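Flaltis Hand-Held Gripper Kit — Walk-Through Checklist with Comments
Site: Lanell workroom, Brondlow
Date: Oct 22, 2021
Status: trial kit, under review before purchase

Thank you to everyone who made room for us this morning. We went through the kit the same way we go through anything that people will be holding for hours at a time, and the comments are written for whoever picks it up next, so please forgive us if they run on a bit. OK means fine as found, FIX means it needs doing before the next session, and WATCH means we would like you to keep an eye on it.

1. Grippers, left and right
Bodies free of cracks: OK
Jaws open and close fully with no grinding: OK
Comment: The left one felt a little stiffer on the first few squeezes and then loosened up nicely. We wrote to Keogh, who supply the kit, and they asked us to note it and carry on. Please squeeze each one slowly a few times before you start.

2. Marker blocks
Markers clean, flat and firmly stuck down: OK
Spare markers in the case: FIX
Comment: The spares pouch was empty when we opened the case. A lifted corner is an easy thing to miss when you are keen to get going, so run a thumb along the edges (a clean thumb, please!) and wipe with a dry cloth only.

3. Indicator lights
Green on both grippers before recording: OK
Comment: The lights are small and easy to lose under bright ceiling lamps. Turn your wrist and have a proper look at each one.

4. Charging
Full charge overnight: OK
Battery log filled in: FIX
Comment: The log stops partway down the page. We do understand, it is the last thing anyone wants to do at the end of a shift, but the trial runs until January and we would dearly like a complete record to send back with our questions.

5. Cables on the wearer
Chest cable lies flat, with slack for a full reach: OK
Clip holds when the wearer bends: WATCH
Comment: It held every time for us, though the spring is softer than we would choose. Shorter wearers may want to take up the slack at the waist — not at the shoulder, where it tugs.

6. Floor and walkways
Closed shoes with a good sole: OK
Loose cables moved or taped out of the walking path: FIX
Comment: This is the one we feel most strongly about. You spend a lot of time looking at your hands in this work, and it is surprising how quickly you stop thinking about your feet. Please walk the whole path once with the grippers down before you raise them.

7. Timer and storage
Timer readable from the working position: OK
More than 24 hours of recording space free: OK
Comment: The kit's counter stood at 1,444 clips when we finished, all of which opened without complaint.

8. Paperwork
Quick-start card in the case: OK
Return label and contact sheet: OK
Comment: The card is a pleasure to read, and we would happily see the longer manual written by the same hand.

Result: passed for continued use, with the three FIX items to be closed before the next session. Leave the signed copy in the front pocket of the case and we will collect it on our next visit to Brondlow. 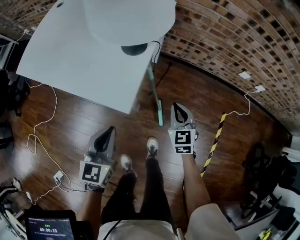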